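Small Kitchens, Big Meals: How Families in Rarkgate Cook in Tight Spaces
Final project report, Home and Community Studies
Daryna Bondarchuk
Advisor: Hanne Grímsdóttir
Turned in 5/15/24

Why I picked this
I grew up in an apartment where you had to close the oven to open the fridge, and we still fed the whole family every December! So when we got to choose our own topics, I knew right away that I wanted to find out how other people manage.

What I did
I visited 14 homes in the Rarkgate and Grondell neighborhoods and asked each cook the same 8 questions. Then I asked them to make a normal dinner while I kept notes on where they put things down, what they reached for most and when they got stuck.

Counter space came up in every single talk, and I loved how clever the answers were. People lay cutting boards over the sink, pull out a drawer and rest a tray on it, or chop everything at a low table in the next room. Mrs. Romaniuk rolls her dough on an ironing board (with a clean sheet over it) and her dumplings were the best thing I ate all year. 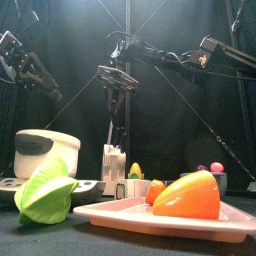 What I found
Cooks who washed up as they went finished dinner sooner, even when the dish was harder. The slowest dinner I watched took 30 minutes longer than the cook had guessed, mostly from moving the same three pots back and forth.

Hooks beat shelves by a mile. Almost everyone who had put up hooks wanted more of them, and two people had taken cabinet doors off completely.

What I would do next
I'd like to go back in winter, when the windows are shut and steam becomes a real problem. I also want to visit the Trirora building, where the kitchens are shared between floors.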